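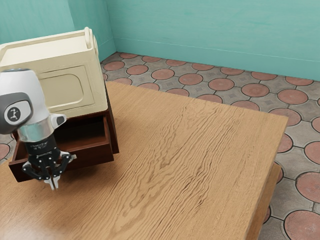
Drawer practice, in simulation: the arm, the gripper and one open drawer.

My sister-in-law asked me again on Monday when she can buy a robot that puts the laundry away. I told her to keep folding. She was not impressed, and I don't blame her, because she's seen the same shiny videos we all have.

I've been following household robots for a few years now (it started with a vacuum that kept eating the fringe on my rug), and the chore I always come back to is drawers. Think about how much of your day is drawers! Forks, socks, batteries, that one full of takeout menus. If a machine can't open and close them without supervision, it can't set a table or put away a single shirt.

So in August I spent way too many evenings reading through the write-ups from a little simulation project called Nurko. You get a virtual arm, a virtual room and a piece of furniture, and your software has to do the job. I let my own attempt run 200 times overnight and went to bed feeling pretty smug. In the morning I had 17 clean runs. Seventeen! My toddler nephew has a better record, and he does it with jam on his hands.

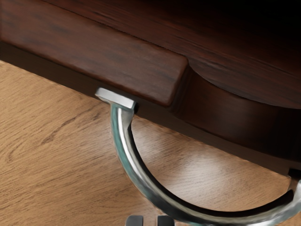

The handle is where it all gets decided, if you ask me. A person hooks a couple of fingers behind it and pulls, and if the drawer sticks you wiggle it a bit and don't even notice you did. A gripper has to get its fingertips to the right spot at the right angle, and being off by a tiny amount means you push the furniture or grab air. Then the pull has to be straight, or the thing jams. My dresser from Rumimport jams when I do it, so I have some sympathy.

Simulated drawers are also kinder than mine. Mine has a sock caught in the back and one runner that gave up when we moved to Ultcombe.

Do I think we'll get there? Sure, for some things. Machines on shop floors already do the same move all day long, with the part sitting in the same place every time. Kitchens don't work like that – mine doesn't, anyway. I'd guess a decent drawer-opener comes well before a decent laundry-folder, and I'd pay real money for either one.

Next I'm going to try slowing the approach way down and see if I can get past those 17. If you've had better luck with Nurko, leave me a comment and tell me what you changed.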